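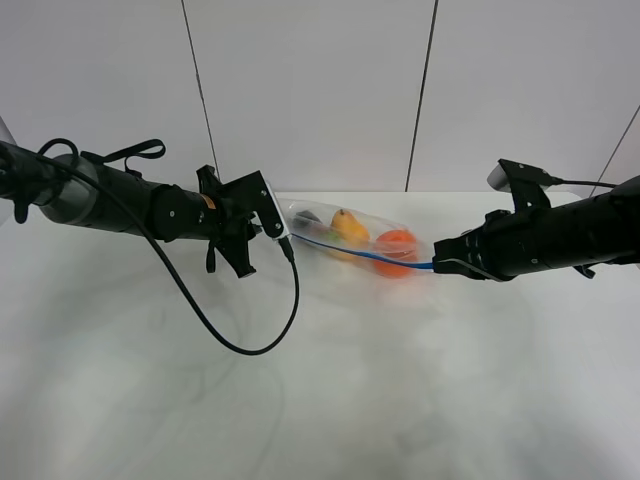
September, 6:10 am. Coffee, no breakfast. Sat in the car outside the Szulc building till it got light enough to read the numbers on the door.

They let me in through the side. It was the beam house end, I know that now, but coming in cold it was only a long low room with a floor that slopes to a drain. Pits still there under the boards. Eleven of them. Lifted a board on the second and it smelled. After all these years, still smelled, sweet and sour both, like a wet dog that had got into vinegar. Wrote the smell down on my hand so I'd have words for it later and then washed my hand.

Worked the ledgers first becuase the light was better by the window. Szulc Leather kept a hide book and a pay book and somebody has bound the two together, wrong way round, so you read pay from the front and hides from the back and they meet in the middle around a blank page with a pressed leaf in it. Left the leaf.

Hide book is good. Salted cowhide, some calf, a short run of horse in the early pages and then none. Every lot has a mark, a little shape, triangle or a fork or a thing like a fish. The shapes must match the punches in the tin box. Want to check. Box is rusted shut and I'm not the one who gets to force it.

Pay book is harder. Initials only. Splitters paid best, then shavers, then the rest. One column headed just "wet" which I took for weather for an hour. It's the men in the wet end. Extra pennies for it. Then the extra stops, one spring, no note, and three pages on it's back again. There's a whole argument in there and none of it written down.

Noon. Ate in the car. Cheese, an apple, the heel of the bread. Rain on the roof and I fell asleep with my glasses on, twenty minutes maybe.

Afternoon upstairs. Drying loft. Louvers on both long sides, most painted shut, a few still move if you lean. Hooks all along the beams. I started to pace it out and got 62 feet, then did it with the tape and got 70, so my pacing is not to be trusted and everything I paced at the Vadley site last month needs doing again. Damn. Put that on the list. Put it at the TOP of the list.

The boards up there are beautiful. Dark down the middle where they walked and pale at the edges. Dye spots by the stair, oxblood and a green that I can't find in any of the recipes. Scraped nothing. Wanted to.

Stair is bad. Third tread from the top gives. Told the office, they said yes it does that.

Then the vats. Tosen people want the two big wooden ones for their museum, and the county wants them left where they are, and the owners would like everything gone by the time the roofers come. My job is to say what's there and how old and stay out of it. Hard to stay out of it. They'd have to cut the staves to get them through the door and once you cut them what have you got, firewood with a label on it. I didn't say that on the phone. I said it would be "a significant intervention". Felt like a coward and also like someone who wants to be paid.

Hoops are iron, replaced at least once, the newer ones have a different rivet. Staves I think are original. Bottoms no idea, full of pigeon mess and plaster. Need a shovel and a mask. Bring own shovel, theirs has no handle.

3:40. Found the good thing. Behind the fleshing beam, jammed down between the leg and the wall, a two handled knife wrapped in a piece of flannel. Somebody put it there on purpose. Blade worn so thin in the center it curves in like an apple slice. Handles black from hands. No maker's mark or it's been ground away. I held it the way they'd have held it, leaning over the beam, and my back hurt right off, before I'd done any work at all. Ten hours of that. Eleven, going by the pay book, in the long months.

Wrapped it back up. Bagged it, tagged it, drew it badly. The drawing looks like a canoe.

Should say the beam itself is worn too, a shallow dip on the left more than the right, so a right handed man pushing across himself? Or the beam was turned around at some point. Ask someone who's done it. There was the demonstration at the fair that year, find the pamphlet, it's in the blue folder or the other blue folder.

Photographs: took all of the ground floor, most of the loft, forgot the outside completely. Forgot the chimney! It's the only thing anyone in town ever asks about. Go back tomorow early before the trucks.

Also still owe Tresex an answer about the bark samples. They've got a lab and a price and the price is more than I put in the budget for the whole of testing. Could send fewer. Could send 2, one from the first pit and one from the last, and hope the ones between behave. Hemlock I'd guess from the color but the recipe page says oak, and then oak is crossed out, and then it's written in again in pencil. Make up your minds.

Drove home the river way. Water is clean there now, people fish. The old maps have a note by the bend that says "foul" and that's all, one word, neat capitals. Used to run whatever color they were doing that week. My grandmother told me that and I thought she was making it up for me, red on a Monday sort of thing, and then today there's the dye book with the colors lined up by week. So. Sorry grandma.

Boots on the back step, they are not coming in. Coat might not either. I've washed my hair twice and I can still get it, that pit, when I turn my head quickly.

Supper was eggs. Typed up the ledger notes as far as the blank page, stopped there, eyes gone. Almost 11 now.

For tomorrow. Shovel. Mask. Chimney. Spare batteries for the flashlight, the big ones. Ask who has the key to the tin box, and if there isn't a key ask who gets to decide. Call Vadley about getting back in with the tape. Don't promise Tosen anything about the vats. Eat a proper breakfast.

Rain still going. Hoping somebody put that board back over the second pit, I think it was me that had it up and I can't remember putting it down. Will text the office. Bed.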